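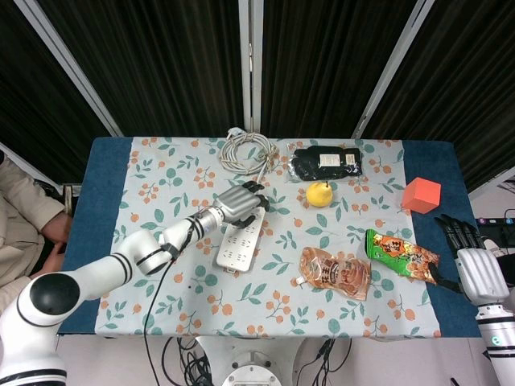
[manip-club] Bench sessions / Tidy-up task

Re: Power strip grasp, left hand

Trevor Lachance wrote:

> I went through the Monday log and I'm not convinced the left hand is
> the problem. Of the 26 aborted grasps, most stop at the same point in
> the descent, before the fingers have closed far enough to load the
> tendons. That looks to me like the force threshold tripping on contact
> with the housing. Can someone confirm what value was in the config?
> Also, are we still scoring the power strip as one object, or does the
> cable count separately? The Rillham rules don't say.
>
> Trevor

Trevor,

The threshold was 150 in the left hand config and 247 in the right, in raw sensor units. The left value is left over from the soft-object trials last term and should have been changed when we switched object sets. I have set both to 247 on the Skirken branch. Please pull before running anything, as the old file will still load without a warning.

I agree with your reading of the log, with one qualification. The approach on the power strip is from above with the fingers curled down, and the strip is lying at an angle to the table edge. The planner takes its yaw from the bounding box, and for a long thin object at an angle that estimate is poor. The fingertips then meet the socket face when they should be straddling the sides. Raising the threshold will hide some of this without fixing it. I would like to try the Šimek orientation estimate, which fits a line to the object mask. It adds 5 ms per cycle on our machine and we have room for that.

On scoring: the strip and its cable are one object. The cable stays coiled behind the strip at the start of each run, plug end towards the back edge. If the coil opens during the lift, log it as a partial.

Other items on the table:

The two snack packets remain the right hand's job. The green one should be laid diagonally so that one end is toward the right hand. The crinkled film gives poor depth returns, so expect gaps in the point cloud.

The pear and the orange-red foam cube are unchanged from the Tismont set. Neither needs retuning.

The gloves stay in their plastic packaging for now. Segmentation treats the clear wrap inconsistently and I have no fix to propose.

The fruit-print tablecloth stays on as well. I know the colour filter picks up the printed oranges as candidates. The competition tables will be patterned and we may as well find the failures here. A minimum height above the table plane should remove most false positives; I have not chosen a value.

Could whoever has the bench next rerun the strip with only the threshold changed, then again with the new orientation estimate? Keep the two logs separate and put the commit hash in the file name.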